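Kamel Pantry Terms

A bilingual word list of kitchen and grocery vocabulary, maintained by Pádraig Tully. Version 2, released August 30, 2020.

Contents

The list holds 939 entries in 19 categories, stored as one tab-separated file in UTF-8. Each row has a headword, a part of speech, a category code, a regional label and a free-text note. Headwords follow Australian usage, so capsicum and rockmelon are primary entries, with bell pepper and cantaloupe given as variants. Compound terms are kept whole and are not split at the hyphen.

Sources

Entries were merged from the Oltov and Ritidberg glossaries. Where the two disagreed on a category, the Oltov code was kept and the Ritidberg code moved to the note field. Duplicates were matched on lower-case headword and part of speech — plurals were left alone.

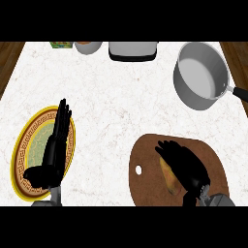 Figure 1. Bowl and small printed box on a white marble countertop (computer render).

Known problems

Labels for measuring terms are inconsistent. The tablespoon is 20 mL in Australia and 15 mL in most other places, and 40 rows do not say which is meant. Brand names used as common nouns carry the code BN, but this was applied by hand and some were missed. The Trotasitz import script strips macrons and should not be used on the variants column.

Changes from version 1

Category codes went from two letters to three, except BN. Empty notes are now blank instead of "n/a". The colour terms were moved to a separate file in March.

Licence

CC BY 4.0. Corrections should quote the row number and the headword.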